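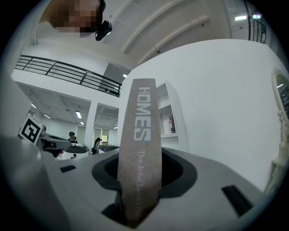

HOMES, in white capitals

Progress report to the Soltier Fund, second installment
Project: Getting our member records in order, Nokelcombe Supporters Network

Hi all,

I promised you the next update before the end of November, so I'm squeaking in. Short version: the old records are mostly dealt with, the new privacy notice is up, and I'm behind on the away-travel forms (more on that below).

When you gave us the grant we had around 700 member records spread over two spreadsheets, a shared inbox and a cardboard box of paper forms. They're all in the Jaseck database now. Each one has a date for when we got the person's permission to email them, or a flag saying we don't have one. The flagged pile was bigger than I'd hoped! I wrote to those people by mail and asked them to fill in a one-page form, and 200 forms have come back so far. If I don't hear by the end of the season, the record gets deleted, and the letter says so in plain words.

The privacy notice took way longer than I budgeted. My first draft was borrowed from a template and ran to nine pages, and the members who tried it for me gave up on page three. The new one is two pages, in large print, with an audio version I recorded myself (please forgive the cold). It says what we keep, who sees it, how long we hang on to it and how to ask for a copy. We've had two requests for copies since it went up, and both went out inside the deadline.

Now the part that's late. Our away-travel forms ask about wheelchairs, medication and companions, which is exactly the stuff I worry about most. Leblanc, the bus company, used to get the whole form by email. I've cut what they receive down to seat needs and a contact number, but they'd like the list in their own booking format and I haven't finished matching up the columns. For the moment I'm typing it in by hand the evening before each trip. It works, it's just slow, and I'd love to be done with it by February.

Money: we've spent 33 percent of the training line and nearly all of the database line. The training is underspent because I moved the second session to spring, when more of our matchday helpers can make it. I'd like to keep that money where it is unless you object.

One question for you. Could we use what's left of the printing line for return postage on the last round of letters? Drop me a note either way and I'll hold off on the stamps until I hear from you.

Thanks again,
Membership and Records, Nokelcombe Supporters Network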